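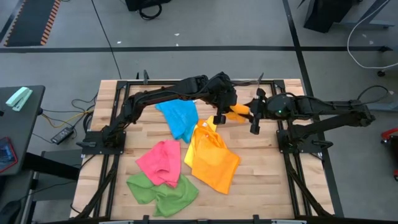
Monday, 8.40. Raft no. 2 down overnight again, left chamber only. Pumped Friday to the usual, soft as a pillow this morning, other three chambers fine. Haruna thinks valve, I think seam. Wiped the tube down before soaping -- microfibre only please, the sort on the table, pink, green, orange, doesn't matter which, NOT the blue paper roll, it sheds and you end up chasing fluff under the patch.

9.30. Soapy water on the valve first. Nothing. Took it out anyway, grit in the thread, cleaned, back in with the Pivberg key (the old key slips, someone bin it). Still nothing. So Haruna owes me a tea.

10.15. Seam, stern end, outside face. Very slow bubbles, you have to wait for them. Line as long as my thumb. Marked in pencil. Old Coutinho patch right next to it lifting at one corner, prob the same rock on the Denley run.

Patch: heat gun on low, peeled the old one. Roughed up with 100 grit, solvent wipe, waited 10 mins. Two thin coats of Greketus, second one when the first had gone tacky. Rolled hard from the middle out. Weights on. Dont touch before tomorow.

Frame: cross bar rubbing on the same tube, strap had walked back. Padded it with a bit of old wetsuit. Should really move the oar mounts forward but then the cooler won't fit.

To do
- glue, almost out, one tin left
- 40 grit for the floor scuffs
- ask Haruna re spare valves, she had a bag in October
- pump up tomorrow am, leave 24 hrs, pencil the gauge reading on the tube

Home | Workshop log | Rafts | Trips | Contact
Comments (2) Shares (0)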